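Notebooks > Lunandale workshop > Adhesives > January

This site uses cookies to keep you signed in. Accept / Manage settings

Thursday, glue shelf life again

Opened the old bottle of Gristlow white glue from the back cupboard. The label gives it two years and it is well past that. Somebody wrote "still fine" on the cap in marker with no date and no initials, so I'm giving that no weight at all.

Stirred it, no lumps, smells the same as the new bottle. Smell is not a test. Glued up three lap joints from the old bottle and three from the new, same maple offcuts, same clamps, left at 22 C overnight with the door shut. Wiped squeeze-out with a damp rag. The old glue felt a bit stringier off the brush, but I knew which bottle it came from when I wrote that down, so discount it.

First old-bottle joint let go at 1,338 N. Break was mostly in the wood on one side and glue line on the other. I can already hear this being quoted at lunch as proof the old glue is good. It's one joint. The grain ran out near the end of that piece and I should have rejected the offcut.

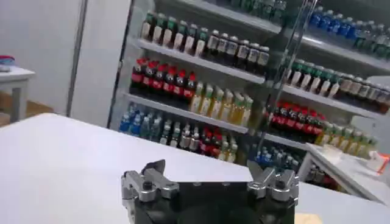
Zwahlen

Remaining joints are waiting until I've checked the pull gauge against the hanging weights. It read slightly high last time and I don't see that anyone wrote down a correction. If it's off, the number above is off too.

Also went back to the Cernach sheet everyone cites for "lasts indefinitely if sealed". It says sealed and never opened, stored cool. Ours has been opened more times than I'd care to guess and it sat over the radiator last winter – or next to it, depending on who you ask. So that sheet tells us nothing about this bottle.

To do:
- check gauge before touching anything else
- have someone else label the next batch A and B and keep the key
- cut new pieces from one board, straight grain only
- date on every bottle when opened, on the bottle, not the cap (caps get swapped)

Until then use the new bottle for anything leaving the shop. Old one is OK for jigs.

Last updated: Thursday, 4:40 pm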